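Coffee with Pui-shan Liao: planners, stale maps and a very patient simulator

Posted 09/12/2018

I'd been trying to get Pui-shan Liao to sit down with me for months, and in the end she gave in on one condition, which was that I come to her, bring lunch, and not ask when the robots are going to take over. Fair enough! So I turned up at the Brorkholm office with two bowls of noodles and we talked for most of the afternoon while her test runs ticked along on the other monitor.

Pui-shan writes planning software. Her project is called Indarik, and if you've never heard of it that's fine, she says most of the people who use it haven't either. It sits between the bit that looks at the world and the bit that moves the motors, and it decides what the arm should do next. Pick this up, go over there, put it down, don't hit the wall on the way.

"People hear planning and think it's chess," she said. "Most of my week is spent on why it wanted to go left."

She came to it sideways. She did a couple of years on scheduling software for a freight company, got bored, and answered an ad from Brorkholm when it was still one room above a tyre shop. Her first job there was cleaning up log files. I asked if that was a bit of a comedown and she laughed at me (kindly). Reading other people's logs, she reckons, taught her more about how an arm behaves than any of the papers did.

We spent a good while on the old planner, which was called Sinis and which she speaks about the way you'd speak about a car that used to leave you on the side of the highway. Sinis worked out the entire plan before anything moved, every step from start to finish, and then ran it with its eyes more or less shut. If something had rolled a few centimetres in the meantime, too bad.

"It was very confident," she said. "You'd watch it close on nothing, lift nothing, carry nothing across the room and set it down beautifully. And then report success."

Indarik does it in pieces. It makes a rough plan for the whole job and a careful one for only the next couple of moves, then checks what the cameras say and does it again. The hard part, apparently, is knowing when to throw a plan away. Replan too often and the arm dithers, starting one way and then changing its mind. Leave it too long and you're back to Sinis. Her colleague Po-yen Ho wrote the piece that makes that call, and the two of them argued over it for most of a winter.

I rang Po-yen later to get his side. "She wanted it to be clever and I wanted it to be boring," he told me. "We ended up with boring, plus a timer." He also asked me to mention that the timer was his idea. Consider it mentioned.

Everything gets tried in simulation first. The current suite has 1,949 test tasks in it, and the overnight run before my visit had passed 1,557 of them, a number she read out without any particular joy. Of the failures, 59 were new since the last change to the code, and those are the ones she opens first thing with her tea. She doesn't start with the error messages. She plays the run back and watches it, start to finish, before she lets herself look at a single line of text.

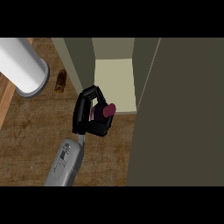 "If I read the log first I see what the log told me to see," she said. "So I watch it, I write down what I think went wrong, and then I go and find out how wrong I was."

And is she wrong often? "Oh, heaps." Her favourite was a bug where the arm kept pausing partway through a move. She was sure it was the grasp. She spent three days on the grasp. It was the map: the planner remembered the held object as still sitting where it had been picked up, so it kept politely steering the arm around a thing that was already in the gripper. The fix was a few lines, and there's a test for it now with a rude name that she wouldn't let me print.

Her viewer is a little tool called Fu, which she wrote on a long weekend and has regretted and loved ever since. It lines up the camera view with whatever the planner believed at that moment, so you can scrub back and forth and find the spot where the two stop agreeing. It has no undo and the colours are awful. Everyone on the team uses it, and a few of them have started sending her feature requests, which she files in a folder she doesn't open.

I asked what she'd work on if she had a free year. She didn't need to think about it. She'd like the planner to be able to say why it did something, in a sentence a person could read, at the time it did it. At the moment she gets a cost value to six decimal places and has to work backwards from there.

"I'd settle for it saying the other way looked tight," she said. "I could do a lot with that."

By then the noodles were long gone and another batch of runs had come back, and I could see her eyes sliding over to the monitor every few seconds. I packed up the bowls. She had the first replay open before I'd found my coat.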